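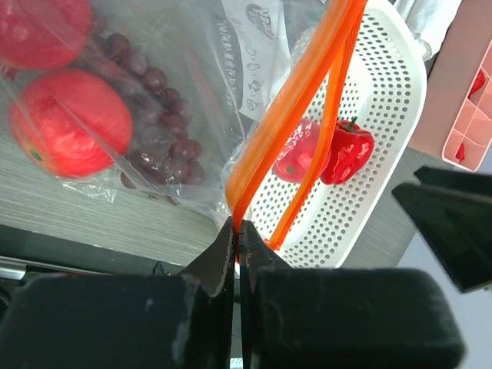 Unit 4. Keeping fruit after harvest: respiration, water and ethylene

Handout for the course Food in the Household and the Shop
Teacher: Simin Arabzadeh
Version of 14/01/2018

Please read sections 4.1 to 4.4 before the class. Section 4.5 we will do together, and the exercise at the end is for the lab group only.

4.1 The fruit is still alive

When a fruit is taken from the plant, it does not stop living. Its cells continue to take in oxygen, to use up sugar and acid, and to give out carbon dioxide, water and heat. We call this respiration, the same word as for the leaf or the root. The difference is that a fruit on the tree receives new sugar and new water from the plant, while a picked fruit has only what it carries inside. All storage methods in this unit try to make the fruit spend this supply slowly.

Temperature is the strongest tool we have. For many fruits the rate of respiration becomes two or three times higher when the temperature goes up by ten degrees Celsius. It means that one afternoon in a warm delivery van can cost the same storage life as several days in a cold room. Students often write in the exam that cold "stops" the ripening. Please do not write this. Cold makes it slow.

There is a lower limit also. Fruits from warm regions, such as banana and mango, are damaged by temperatures which an apple likes very well. The skin becomes brown or gets small pits, and the flesh may never soften in the right way. This is chilling injury. It is a different thing from freezing injury, where ice forms in the tissue.

4.2 Two groups of fruit

Climacteric fruits have a sharp rise in respiration when they ripen, and together with it a rise in the ethylene they produce. They can be picked mature but hard and they will ripen later. Apple, pear, peach, plum, banana, mango and tomato belong here.

Non-climacteric fruits do not show this rise. They should be picked when they are ready to eat, and they will not become sweeter in the store. Grape, cherry, strawberry, orange and lemon belong here. A sour grape on the day of picking is a sour grape two weeks later, only with a drier stem.

Be careful with the word "ripen" for the second group. A strawberry can become darker after picking and the buyer will think it is riper, but the sugar has not gone up.

4.3 Ethylene

Ethylene is a gas and also a plant hormone. Very small amounts are enough to start the ripening of a climacteric fruit, and then this fruit makes more ethylene by itself. The traders at the old market in Nelutska put a few ripe apples into a box of hard pears and closed the lid for two nights. They had no name for the gas, but the method is correct and you can try it at home.

The same effect can be a problem in mixed storage. Ripe apples beside lettuce will give brown spots on the lettuce. Carrots become bitter. Grapes do not ripen further from ethylene, but the stems may suffer and mold may come earlier. Kiwifruit is the most sensitive of the common fruits, and in a good store it has a room of its own.

4.4 Water loss and packaging

A fruit is mostly water, and the air around it is nearly always drier than the inside of the fruit, so water goes out. With grapes we see it first on the stem, which turns brown and breaks easily, then the berries become soft. For most fruits a weight loss of five percent is already visible to the customer.

The wax on the skin protects the fruit. On grapes and plums this is the whitish layer that we call bloom. It should not be rubbed off, and for this reason we wash grapes just before eating and not before storing.

Plastic film reduces water loss very well. But a closed bag also holds the water vapor that the fruit gives out, and when the temperature changes, drops will form on the inside. Mold spores need this free water. So the package has to find a middle way between a dry stem and a wet berry. Common solutions:

Perforated bag. Small holes let the vapor and the gases pass. Good for grapes and apples in the home refrigerator.

Closed bag with paper inside. The paper takes the drops. It must be changed when it is wet.

Modified atmosphere package. The film is chosen so that oxygen goes down and carbon dioxide goes up to a certain level. If oxygen becomes too low, the fruit begins to ferment and smells of alcohol.

The last type depends much on temperature. A film which is right at two degrees can be wrong at fifteen, because the fruit then uses oxygen faster than the film lets it in.

4.5 Class problem: the Plallby shipment

A grower in Plallby sends 1,000 kg of table grapes to a shop in Aoun in November. The trip is made in two vans, and only one of them is cooled. At arrival Yuto Minami, the buyer, takes 200 g from each van and compares stems, firmness and smell. He accepts the first load and asks for a lower price on the second.

Discuss in pairs:

Which signs would you look for on the stems, and why there first?

The grower proposes to use closed bags in the warm van next time. Is it a good idea? Think of what happens when the bags go into the cold room.

Would it help to let the grapes rest some days before the sale? Use section 4.2 in your answer.

Exercise for the lab group

Weigh 285 g of grapes on the stem for each of three portions. Leave one open on a plate, put one in a perforated bag and one in a closed bag. Keep all three in the same refrigerator, on the same shelf. Weigh them every day for a week, at the same hour, and write the loss in percent of the starting weight. When you weigh the closed bag, open it and weigh the fruit without the bag, otherwise you measure the drops as well.

Note also the color of the stem and the first day you see mold, if you see it. Úna Corrigan has the keys to the scale cupboard. Reports go to Katsuhiko Sasaki, two pages at most, with the table of weights on a separate sheet.

Next unit: roots and tubers. Please bring one potato which has started to sprout.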